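**1/** We've had the Kerach two-arm kit on trial since May. Several of you asked whether it's worth the money. Thread, with grumbling.

**2/** What you get: two arms, two grippers, a controller the size of a bread bin, and a setup guide of 50 pages, six of which concern how to lift the box. I had already lifted the box.

**3/** Setup was meant to take a morning. Charmaine Chauke and I finished it the following afternoon, most of which went on persuading the left arm that the right arm existed. Once introduced they got on well enough.

**4/** The teaching software is the good bit. You guide the arms through a job a few times, it has a think, then it has a go. Menus are plain, the stop button is large, and undo does what it says.

**5/** The bad bit is the licence. The kit price covers 2000 runs. After that you buy more, like parking. We got through 509 in the first fortnight, and a fair share of those were me showing visitors.

**6/** Support is run out of Herthorpe by one Stijn Claeys, who answers at seven in the morning and is never once surprised by what you've done. Top marks. I worry about his sleep.

**7/** Cameron Ngata asked how it compares with the Gikthorpe set we had on loan last year. The Gikthorpe was quicker. It was also quicker at knocking things on the floor, so call it a draw.

**8/** On to household odds and ends, the part of the brochure I trusted least.

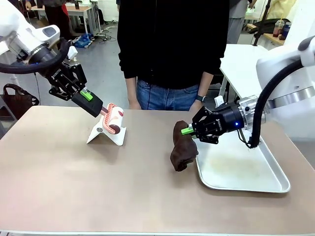

Kerach sells the pair on the promise that each arm can mind its own job, and for our sort of work that's the whole reason to pay for two. I'd been giving them both the same dull blocks for weeks. A lint roller on a little white stand for one and a dark brown cloth for the other is a much fairer test — one thing is stiff and the other hangs in folds and has no opinions about shape. Soft things are where I'd spend your trial time.

**9/** Niggles: the cables want more thought than the guide gives them, the fans whine, and the app logs you out if you go for a cup of tea.

**10/** Would I buy it? With a sane licence, yes. As it stands I'd rent for a couple of months and haggle. Rania Tannous has the rental terms if you want them, and she replies faster than I do.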